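Print this page | E-mail this page

Speaker notes: Cutting boards and cross-contamination in small kitchens
Gakow food safety refresher, session 2
Speaker: Beatrice Kimaro. Slides: Anqi Duan.

Slide 1. Introduce the topic. Scope is home kitchens and small catering sites. Dishwashing machines were covered by Alvar in session 1 - refer questions to him.

Slide 2. Define cross-contamination. Three routes: raw food to ready-to-eat food, hand to food, surface to food. Tonight deals with the third. Stress that a surface can look clean and still carry bacteria.

Slide 3. Survey results. 646 replies from the Isdale mailing list. Respondents chose themselves, so do not present the numbers as typical of all households. Pause before moving on.

Slide 4. Separate surfaces. Recommend two boards as a minimum, one for raw meat and fish, one for produce and bread. Color coding helps where several people share a kitchen. Wash produce before it reaches the board, root vegetables in particular. Soil on the skin transfers to the knife on the first cut.

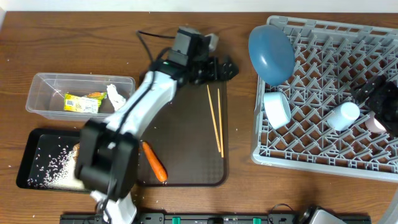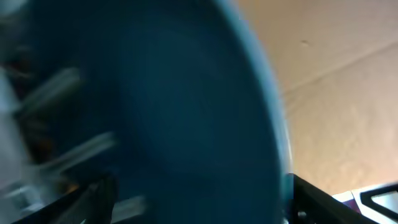 First picture: carrot and chopsticks on a dark brown cutting mat.

Slide 5. Cleaning order. Scrape, wash in hot water with detergent, rinse, sanitize, air dry. Sanitizer does not work well on a greasy surface. Contact time on the Sturine data sheet is 60 seconds; read the label for other products. Store boards upright with a gap between them.

Slide 6. When to replace. Deep knife scars hold food and moisture. Pass the worn board along the front row. Guilan Kang has the second sample - collect both before the break.

Slide 7. Questions. Likely ones: wood or plastic (either, if kept in good condition), vinegar (not a substitute for sanitizer), glass (easy to clean, hard on knives).

Handouts are with Rongrong Tan at the door. Next session in March, cold storage.

Print this page | E-mail this page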